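Tema 4. Envase y estuche: nociones básicas
Asignatura: Introducción al embalaje
Profesor: Norbert Krajčí

4.1 Envase primario y secundario

El envase primario está en contacto directo con el producto. El secundario lo agrupa o lo protege durante la venta. Un estuche rígido puede cumplir las dos funciones si el objeto se guarda en él sin bolsa ni funda.

4.2 Cierres con bisagra

La bisagra mantiene unidas la tapa y la base, de modo que no se pierde ninguna pieza. Hay que comprobar el ángulo de apertura y la estabilidad del estuche abierto. En la práctica de Erkia se ensayan 8 modelos, con hasta 96 aperturas cada uno.

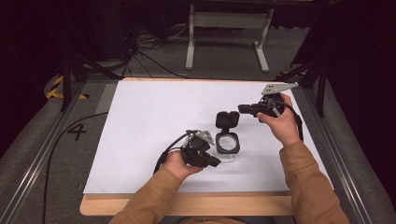
Fig. 1. Estuche negro con bisagra, abierto sobre un tablero blanco.

4.3 Vidrio

El vidrio es inerte, no transmite olores y permite ver el contenido. Sus inconvenientes son el peso y la fragilidad. La sección cuadrada aprovecha mejor la caja de transporte que la redonda, aunque las esquinas concentran tensiones y conviene redondearlas. En el caso Davcombe (lectura obligatoria, p. 34) se comparan ambas secciones con la misma capacidad.

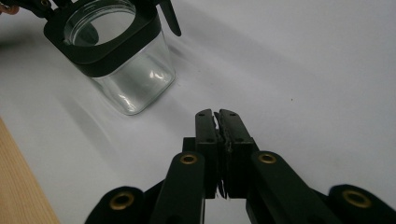 Fig. 2. Tarro de vidrio transparente de sección cuadrada, con banda negra en la parte superior.

4.4 Para la próxima sesión

Leer el caso Tinside y preparar una ficha con material, tipo de cierre y volumen útil de un envase doméstico. Entrega: 8 de noviembre. Extensión máxima: dos páginas.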